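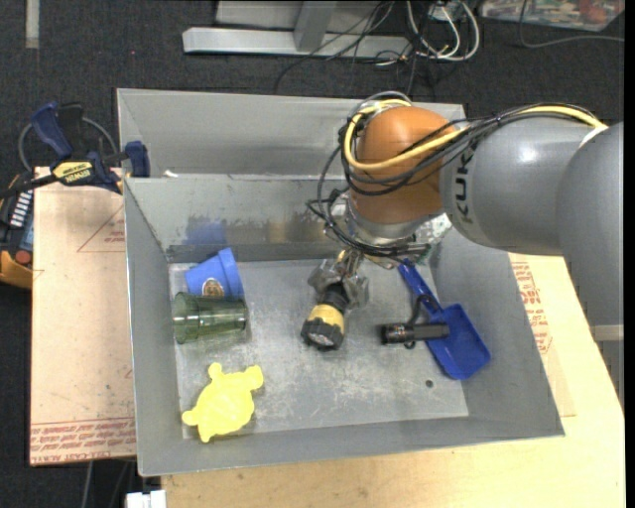

How often should you check the flashlights you keep for power outages? Twice a year is plenty for most homes. I do mine in January and again in July.

I've kept a power outage kit for 14 years. We live at the end of a long line outside Illska and the lights go out more than they should. A few posts on what I keep and what I stopped keeping.

Take the batteries out between outages. I lost two decent lights to leaking alkaline cells before I learned this. The cells now go in a sandwich bag with the light, with the month written on the bag in marker.

If you find white crust on the contacts, a cotton swab with a little vinegar will usually clean it off. Wipe it again with a barely damp one and leave it open overnight. If the spring is eaten through, throw the light out.

Lithium AA cells cost more, but they keep for years and don't mind a cold garage. I put those in the car light and use cheap alkalines in the house.

Don't mix old and new cells in the same light. The old ones drag the rest down and they're the ones that leak.

Where you keep a light matters more than how bright it is. I have 4: one by the bed, one at the top of the basement stairs, one in the kitchen drawer, one in the car. Everybody in the house knows the spots. When one gets borrowed for the attic it goes back the same day - that's the only rule I nag about.

I bought a Burna lantern a while back that claims 3,000 lumens. It does light up the whole kitchen on high. On high it was also dead before dinner was over. I run it on low, pointed at the ceiling, and it lasts the evening.

Headlamps are better than I expected. My neighbor Gilles Delaunay talked me into one after he watched me try to reset a sump pump with a flashlight in my teeth. Mine is a Flustero, a basic one. The strap has gone slack, so there's a knot in it now.

We don't do candles anymore. We had a close call with a curtain and that was enough.

The fridge: keep it shut. Food is good for roughly four hours with the door closed, longer in a full freezer. I tape a note on the handle or people open it out of habit.

Sota Ueda asked about generators. I don't own one, so I'm not much help. I've borrowed my brother-in-law's once and it ran the freezer and the pump fine. Keep it outside and well away from the windows.

Charge the phones when the forecast looks bad, before the wind starts. I have a Ginting power bank that gives me 2 full charges. It gets topped up on the same days I check the lights.

Last one. Write the power company's outage number on paper and stick it inside a cabinet door. Mine was saved on a phone with no battery the first time I needed it.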